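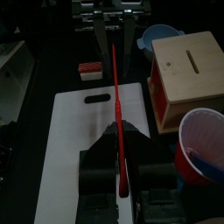
Vol. 3, p. 22

Home Topics Kitchen Workshop Glossary Contact

2019-11-11
By the Kosadbridge Handbook desk

Chores by machine

Chores by machine is the general name for household and small workshop tasks done by robots, in particular by arms that can pick up, hold, turn and put down ordinary things. The short answer to whether machines can do chores yet is "some of them, some of the time", and that is a far happier answer than anyone could have given a generation ago. Floor cleaning is a settled trade. Folding, wiping, sorting and tidying are still being worked out on tabletops, and it is a wonderful thing to follow.

Background

Homes have been full of machines for a long time. A washing machine does its work inside a drum and a dishwasher inside a cupboard, with a person doing the loading at one end and the putting away at the other. Those bits at either end are what people usually mean by a chore, and they call for hands. They also call for judgement about where things go, how hard to grip them and what to do with something that has rolled under something else.

Factory arms have hands of a sort, but the classic factory arm expects its part to arrive in the same place every time. A kitchen drawer makes no such promise! Much of the effort since has gone into arms that look first and then reach, so that a cup a little to the left of where it stood before is no great matter.

What is hard about small things

Long, thin objects are a good test. A spoon, a pencil or a knitting needle can be held firmly at one end and still swing about at the other, and a small error at the fingers becomes a large one at the tip. With two plain fingers there is no palm to steady it and no thumb to roll it round. In the opening picture a gripper has a slim red stick by its thicker end, with the fine tip well out in front, and anyone who has tried to thread a curtain wire will feel some sympathy.

Slots are another favourite. Posting a coin through a narrow opening takes a person no thought at all, yet the machine has to find the opening, line up with it and notice when the edge is in the way. People do the last part by touch. Many arms still do it mostly by sight, though touch sensing is coming along nicely.

Then there is clutter. Cups, bowls and boxes hide each other from view, and a camera close to the fingers sees the job at hand very well and the rest of the table rather poorly. A second camera further back is the common remedy.

Two arms or one

A single arm can do a surprising amount, and for shop-floor work such as moving parts from tray to tray it is often enough. Chores lean towards 2 arms. Opening a jar, wringing a cloth, smoothing a sheet or cutting bread all need something to be held while something else is moved. Even passing an item from one hand to the other is a proper skill, as both grippers must agree on when to close and when to let go — too early and the thing drops, too late and they tug.

Holding a thin piece level between two grippers, as the pair of arms below are doing over a sheet of white paper, is the same sort of problem in miniature. Neither arm can move just as it likes while the other has hold of the far end.

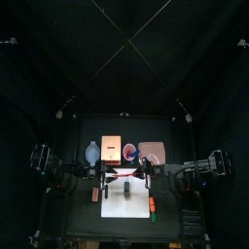

State of the art by task

Vacuuming and mowing: done, and sold in ordinary shops.

Picking and placing: good on a tidy table, fair on a messy one. The Pastton bench trials set out 13 household items, and the arm put away all but 3 without help, the soft ones giving the most bother.

Folding laundry: possible, slow, lovely to watch.

Washing up by hand: early days. Wet plates are slippery and clear glass is hard for cameras to see.

Shop-floor packing: in use where the goods are much alike. The Drovby packing line keeps a person at the end of the belt for odd shapes.

See also

Grippers; Hand tools; Pongsiri tabletop project; Sorting machines

Reader comments

benchmouse: Great entry. Could you add something on ironing? I would happily wait some 22 minutes a shirt if I didn't have to do it.

tealeaf_north: Agree about thin things. My dad can't pick up a knitting needle off a flat table either, so I'm not going to be rude about the robots.

oldlathe: We have one arm at work loading trays and it's brilliant until somebody swaps the trays. Would like more on the shop-floor side please, it's a bit kitchen-heavy as it stands.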